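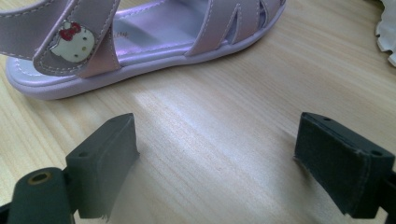

Can a machine tidy a family's hallway yet?

On a good day it can tidy part of one, slowly, with a person standing by to put things right.

Week 3 notes. Read these before Monday and bring the Danko handout.

Most claims about home robots rest on a success rate. Matúš Danko's group at Wirnisberg reports 71 percent on putting shoes away in pairs. Fine. Ask what counted as a success. In their trials a shoe dropped on the rack upside down passed, and so did a pair with the toes facing opposite ways. A parent would do both again. Score those as failures and I doubt the number stays above half.

Then ask about the shoes. Adult sneakers are stiff and much alike. A child's sandal with a hook-and-loop strap and cut-out toe straps is a harder thing to pick up. Grab it by a strap and it may swing or twist. Grab it by the sole and you need to know which way it is lying. Fastening the strap is a separate job, and I have yet to see it tried outside a demo.

The Dostia trial is better on this point. It ran 2,068 pickups in Tokville homes and counted every time a person stepped in. It still says little about time. A shoe that takes 23 seconds to shelve is slow if you have a dozen by the door - and the robot has to get to the door first.

Štěpánek argues that shop-floor results will carry over to homes. I'm not convinced. A packing line sees the same item in the same position all shift, and somebody is paid to keep it that way.

For Monday: pick one chore you did this week. Write down what "done" means, in words strict enough that two people would agree. One page, no diagrams.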